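Rivera House room check, October round
Filled in by Bienvenido Fajardo, with Jerome Lumbao on the ladder

Hi all, same form as last time, my comments under each line. I've gone on a bit in places (sorry, Jerome says I always do) but I'd sooner write too much than have the Hiltberg insurance people ring me at tea time asking what "OK-ish" means. Codes are the usual: OK, WATCH, FIX, and N/A for the things we don't have.

1. Entry and hallways

1.1 Front door closes and latches on its own: OK
Closer was adjusted in winter and it's still behaving. Bit of a slam if the back door's open at the same time.

1.2 Exit path clear, at least 900 mm all the way along: FIX
It's 900 on the dot past the linen cupboard until someone leaves a bike there, and someone had. I've had a friendly word. Please use the rack by the bins, there's heaps of room in it!

1.3 Exit sign lit: OK
Pressed the test button and counted to thirty, stayed on the whole time.

1.4 Hallway carpet edges down: WATCH
The metal strip outside room 7 is lifting at one end. You can catch a thong on it, ask me how I know. Jerome has put a new screw in, but the timber underneath is pretty chewed up and I'd like a longer strip there before Christmas.

2. Smoke alarms and electrical

2.1 Alarm in every bedroom, tested by button: OK
All went off nice and loud. The one in room 3 was a bit yellow so I checked the date on the back and it's got a couple of years left.

2.2 Test and tag current: WATCH
All the house gear is in date. The kettle in room 5 isn't ours and has no tag at all. Tag number 657 turned up on a fan when the register says it belongs to the toaster, so one of us has been sloppy and I have a feeling it was me.

2.3 No power boards plugged into power boards: FIX
Room 2 again. Three in a row, behind the curtain. I've left a single long board from the Gesora box in the office, please swap over and give me the old ones.

2.4 Heaters at least a metre from bedding and curtains: OK
Most people have packed theirs away already, lovely.

3. Bedrooms

3.1 Bed frame sound, no loose slats or bolts: WATCH
I do the sit test, the lean test and then get down with a torch. Room 4 has a bolt that wants a quarter turn every few months. The rest are solid. If yours starts creaking, please tell me early, an Allen key is a lot cheaper than a bed.

3.2 Desk and chair steady, chair tucks in: OK
We've stuck with the one layout, desk up by the head of the bed or close to it, and I reckon it works in the narrow rooms. New felt pads for the chair feet are in the office drawer, help yourselves. 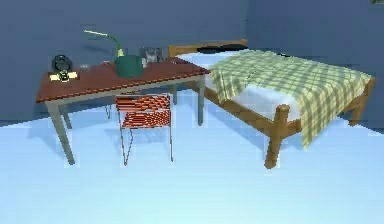

Item 3.2: desk, chair and single bed, blue-grey walls.

3.3 Window opens, locks and has its restrictor: FIX
Room 6 opens way past the limit. The restrictor is there, it's just not screwed to anything. Bultetti brand, so the shop on the corner has the parts. Jerome's picking one up.

3.4 Mould, damp, water marks: WATCH
Little patch in the top corner of room 1, smaller than my palm. Wiped it down with vinegar. Please crack the window after you've been drying washing in there, even when it's freezing!

3.5 Door opens fully and the handle's tight: OK
All good since we planed room 4.

4. Floors

4.1 Floor coverings flat, no curled edges or ridges: OK
I shuffle along every join in my socks, looks daft, works a treat.

4.2 Change from one floor surface to another easy to see: OK
I like a decent contrast between dark and light, especially for anyone getting up in the night without their glasses.

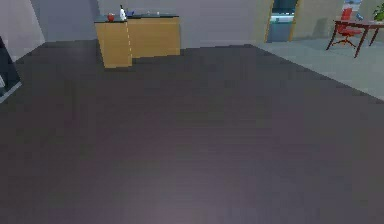 Item 4.2: dark floor covering against the paler grey, doorway and desk at the back.

4.3 No slippery spots: WATCH
Laundry tiles only. Whoever's been using the lavender polish in there, it smells gorgeous and it's like an ice rink. Plain hot water and a squirt of detergent from now on, please.

5. Kitchen

5.1 Fire blanket and extinguisher on hooks, tag in date: OK
Needle's in the green. The blanket had a tea towel hung over it, which I've moved.

5.2 Rangehood filter clean: FIX
Nope. Soaked it overnight and it'll need another go.

5.3 Fridge at 4 degrees or under: WATCH
It was sitting on 7 at half past eight in the morning, but the door had been open while people made lunches. Down to 4 by ten. I'll check again with the other thermometer.

6. Outside

6.1 Steps and handrail: OK

6.2 Gutters: FIX
Full of gum leaves along the north side. Jerome got halfway before the wind came up and I made him come down.

6.3 Clothesline: OK
Squeaks.

Fixes still open: 1.2, 2.3, 3.3, 5.2 and 6.2. If you've sorted one yourself, put your initials on the copy stuck to the fridge. Spare keys are back with me.

Bienvenido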